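Grekcombe Community House
Upstairs rooms: safety walk-through, checklist and comments

Completed by: Hjørdis Solberg
Date: Tue 1 November
Previous walk-through: April
Areas covered: stairwell, landing, attic office, attic meeting room, kitchenette, roof space access
Not covered: ground floor hall, Wakoment storage shed (separate sheet)

Ratings: OK / Monitor / Fix / Not checked

1. STAIRS AND LANDING

1.1 Handrail firm along full length: OK
1.2 Treads and nosings sound: Fix
Comment: Nosing on the third step from the top has lifted at the left side. Taped for now. Needs screwing down, not glue, as the last glue repair let go over winter.
1.3 Lighting works from both switches: OK
1.4 Nothing stored on stairs or landing: Fix
Comment: Two cartons of hall booking flyers on the landing again. Moved to the kitchenette cupboard. Please leave deliveries downstairs at the front desk.

2. SMOKE ALARMS AND EXITS

2.1 Alarm on landing sounds on test: OK
2.2 Alarm in attic office sounds on test: OK
2.3 Alarm in meeting room sounds on test: Fix
Comment: Test button gave a weak chirp only. New battery fitted and it still chirped. The unit is 11 years old going by the label, so it is past replacement. Meeting room is closed to bookings until the new one is in.
2.4 Exit sign lit: OK
2.5 Exit door opens without a key from inside: OK
2.6 Evacuation plan on display and current: Monitor
Comment: Plan is on the landing but still shows the old assembly point beside the bike racks. Correct point is the Nadadport Road gate. New print ordered in October, not yet received.

3. ATTIC OFFICE

3.1 Floor level, no trip points: OK
3.2 Walkways clear between door and desk: OK
3.3 Headroom hazards marked where the ceiling slopes: Monitor
Comment: Tape on the lowest part of the slope is peeling. Tall users have asked for foam edging as well. I would support that.
3.4 Desk drawers close fully and do not tip: OK
3.5 Wall surfaces sound, no cracks or damp: OK
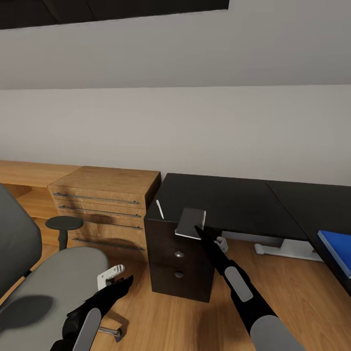 Item 3.4. Attic office, dark drawer pedestal.

3.6 Power boards not daisy-chained: Fix
Comment: One board plugged into another under the desk. Separated on the day. If more outlets are needed, put in a request and we will get the electrician to quote.
3.7 Heater clear of paper and curtains: OK
3.8 Appliance tags in date: Monitor
Comment: Kettle and laminator are due before Christmas. Everything else is good until next year.

4. WINDOWS, SKYLIGHTS AND SHELVING

4.1 Opening skylights latch properly: OK
4.2 Pole for high latches on its hook: Fix
Comment: Found behind the meeting room door. People have been standing on chairs to reach the latch. The pole goes back on the hook after use, every time.
4.3 Flashing and seals, checked from inside only: Monitor
Comment: No drips reported after the October storms. Rønning Roofing will look from outside when they come for the gutters.
4.4 Wall shelves fixed firmly: OK
Comment: Pushed down by hand on each one, no movement. Limit is 5 kg a shelf until we know what the fixings are. Binders and box files go in the cabinet downstairs. 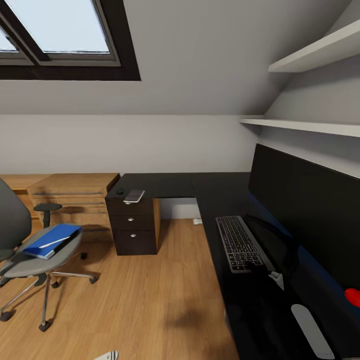
4.5 Blinds and cords secured out of children's reach: Fix
Comment: Cleat missing in the meeting room. Cord tied up high as a stopgap. The playgroup uses that room on wet days, so I would like this done before it reopens.

5. KITCHENETTE

5.1 Fire blanket in place and reachable: OK
5.2 Hot water temperature at tap: OK
5.3 Floor dry and non-slip: Monitor
Comment: Mat curls at the corner nearest the fridge. Turned over, will check again in a fortnight.
5.4 First aid kit stocked: Fix
Comment: No small dressings and no gloves. Saline expired. Replacement list is taped inside the lid.
5.5 Chemicals labelled and stored low: OK

6. ROOF SPACE ACCESS

6.1 Hatch locked: OK
6.2 Ladder rated and undamaged: OK
6.3 Insulation clear of downlights: Not checked
Comment: No second person on the day and I don't go up alone. Needs booking with Rønning at the same visit as 4.3.

ACTIONS

Smoke alarm, meeting room (2.3): urgent, within 3 days
Stair nosing (1.2): this week
Blind cord cleat (4.5): before meeting room reopens
First aid restock (5.4): this week
Evacuation plan reprint (2.6): chase printer
Slope tape and foam edging (3.3): get price
Insulation check (6.3): book with gutter job

Signed: H. Solberg
Copy to the office folder and the noticeboard by the front desk.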